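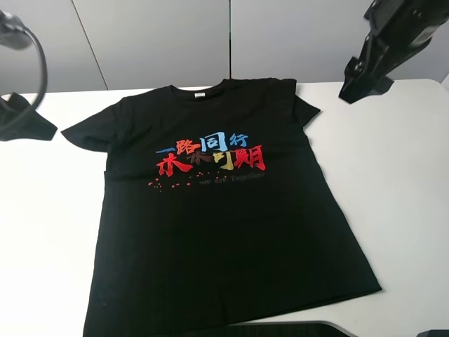 Folum Community > Hair & Styling > Color Care

Toner fades to yellow within two weeks. Is it the water?

Posted by clelter_jo, Sep 13, 2025
1,576 views

I have been a level 9 blonde since April. My salon uses a violet-based demi-permanent toner with 6 volume developer. By day 12 the mid-lengths are yellow again; the roots hold longer. I wash three times a week with a sulfate-free shampoo and use purple shampoo once. The city report lists our water hardness at 214 ppm. Would a shower filter fix this, or is the toner too weak? 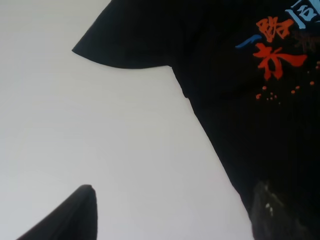

2 min read · 3 replies

hondix_k
214 ppm is hard water. Calcium and magnesium build up on porous hair and dull the tone. Most shower filters are built to reduce chlorine and do very little for hardness, so check what yours is rated for. Use a chelating shampoo (look for EDTA or phytic acid on the label) every two weeks, then condition. Do one the day before your next toner appointment as well. Buildup can make the color take unevenly.

Mid-lengths fading before roots points to porosity. The older hair has been lightened more than once and lets go of pigment faster. Ask for an acidic toner on the lengths, and keep the flat iron under 350°F.

marlpit
just use purple shampoo every wash, worked for me

balaz_salon_floor
Every wash is too often for porous level 9 hair. It will grab violet at the ends and look gray. Once a week is fine, three minutes, on wet hair.

I agree with the chelating step. Also ask what level the hair was lifted to before toning. If it was stopped at a strong yellow, a violet toner only masks it, and the yellow shows again as the toner fades.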